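How to Fold and Clear a Pile of Clean Clothes on the Bed (Without Losing the Evening)

Posted 21 Feb 2018 by Fatima Sithole
Filed under: Laundry, Bedrooms

Quick one today. A lot of you asked about the laundry pile after the sock post (157 comments, thank you, still reading). So, the bed method. Use the bed as a folding table, get everything off it, done before dinner.

What you need

A made bed. Properly made, sheets pulled up.
Clean, fully dry clothes.
Somewhere for the folded stuff to go. Drawer, shelf, whatever.
A timer if you drift off like me.

No folding board. I had one, a Multix, it lives behind the door now. Flat surface and hands, fine.

Step 1 – Make the bed first

Seriously. Don't fold on an unmade bed. Things vanish in there. I lost a pillowcase for most of February that way.

White bedding is handy, colored clothes show up right away. White socks on a white duvet, not so much. Put a dark towel down for those.

Doesn't have to be hotel smooth. A few creases, leave them. You're going to be leaning all over it anyway. Just pull the cover straight at the corners so it hangs evenly and you have the full width to work on.

Step 2 – Check for damp

Waistbands, collars, the thick seam on hoodies. If it feels cold against your cheek it's not dry. Hang it back up, fold it tomorrow. Damp things in a closed drawer will smell by the weekend and then you're washing the lot again.

Step 3 – Tip out, but not everything

One load at a time. If you dump three loads you'll give up, I always do. Keep the pile at the foot of the bed and fold toward the pillows. Finished stacks go up at the head end where you won't knock them.

Step 4 – Big flat things first

Towels, then anything long. They take up the most room, so once they're gone the pile looks half the size and you feel better about it.

Bath towel:
Lay flat, smooth from the middle out.
Long edges in to meet each other, then fold in half along the length.
Thirds from the short end.
Flip so the folded edge faces you on the shelf.

For a soft towel that won't lie flat, pick it up by two corners and give it one hard snap. Helps more than all that patting.

Step 5 – T-shirts and soft tops

Face down. Find the shoulders first, if the shoulders are straight the rest follows.
One side in to the middle, sleeve back on itself.
Other side the same.
Bottom up to just under the collar, then in half again.

If something's bunched up and you can't tell what it is, don't pull at it from the middle. Find a hem or a corner. Run your hand along the edge till you get to the next one. Then lift. The label is a good clue too – on most tops it's at the back of the neck or down the left side seam.

Slippery fabrics: roll instead. I fought with a Le Roux blouse for ages and it still slid open in the drawer. Rolled, no problem.

Step 6 – Small stuff last

Underwear, socks, washcloths. Pair socks as you find them, don't hunt. Leftovers go in one spot and wait for next week. Some 27 odd socks in my spot right now, no comment.

Step 7 – Put it away NOW

This is where it all goes wrong. Stacks on the bed get moved to the chair, chair becomes the pile, and you're back to step one. Carry each stack as soon as it's finished. No "I'll do it at bedtime".

Then a last look. Over the sides of the bed, on the floor, down by the foot end. Things slide off when you lean across, and on a pale carpet a light sock is really easy to miss. Shake the duvet once, straighten the corners, finished.

Couple of things from the comments

Poul asked about fitted sheets. Seperate post coming, it needs its own pictures.

Wian says he folds standing and his back hurts. Kneel on the floor at the side of the bed, or sit on the edge and work off your lap for the small things. Low beds are murder on the back.

Lungile – yes you can do this on a single bed, just smaller stacks and put them away more often.

Timing, for those who asked: one normal load takes me under 20 minutes if the phone's in the other room. First few tries will be slower, thats fine.

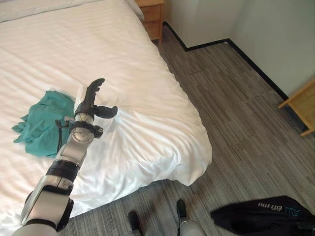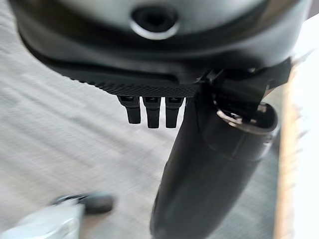 First: a teal bundle on the bed, still to be folded. Second: the carpet.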